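From: Gyu-bin Bae
To: Cledosdale Growers list
Subject: Re: [growers] Who is looking after bench orders now?

Hi Volker, and hello everybody,

Thanks for asking this on the list, as I've had the same question from several of you by phone this week and I'd been meaning to sit down and write a proper note.

Volker Rieger wrote:
> I tried to reach Ngân on Friday about our rolling benches and got
> a message saying she had moved to a new job. Good for her, but who
> do I talk to now? We have 12 benches on order and I would like them
> in before we start the spring plugs. Also, does the old price still
> hold? I have it in writing somewhere.
> Volker

You heard right! Ngân Đinh has moved over to Pleson, where she is going to run their grower training program. She was with us for 10 years, and I think most of you dealt with her at one time or another, whether it was for benches, shade cloth or that awful winter when every heater part in the county seemed to be on back order. I'm very happy for her and a little sorry for myself. She asked me to say hello to all of you, and she is keeping her subscription to this list, so mind what you say about her.

Her desk goes to Ha-neul Han, starting right away. Many of you met Ha-neul at the open house in November (tall, green jacket, got stuck talking to me about peat for most of the afternoon). She comes to us from Batista, where she handled orders and deliveries for their greenhouse side, and before that she grew bedding plants with her uncle, so she knows what it means when a truck shows up a week late in March. She has all of Ngân's open orders and has been working through them from the oldest up.
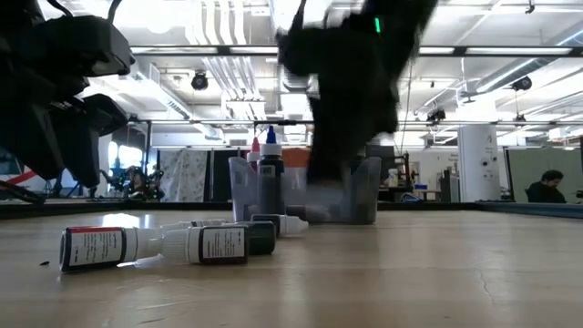
Now, your benches, Volker. They are on the list, all 12 of them, and the price in your letter stands. The only thing that has changed is that they will come in 2 loads, the first from the Mudarlow yard and the rest straight from the maker. Ha-neul would like to know if your side road can take the bigger truck when it's muddy. I told her I remembered a bad culvert, but that may have been your neighbor's place, so please set her straight.

Anyone else with an open order should get a call from her before long. If you'd rather not wait, the office number is the same as ever and her extension is 45, which was Ngân's. Mornings before eight are best, she tells me, and I believe it, as she's usually there ahead of me.

One other bit of news while I have you. Chang-ho Myung is taking on the irrigation work as well as repairs, so questions on drip line, filters and injectors should go to him and no longer to me. He is far better at it than I ever was (ask him about the filter I put in backward). I'll still be doing the soil tests, and I still want your samples in dry bags with your name on them, please!

We're having coffee and cake for Ngân on Friday at three in the front office, and anybody passing through Cledosdale is welcome to stop in. Let me know if you're coming so I can get a big enough cake.

Warm regards to you all, and to your mother too, Volker,

Gyu-bin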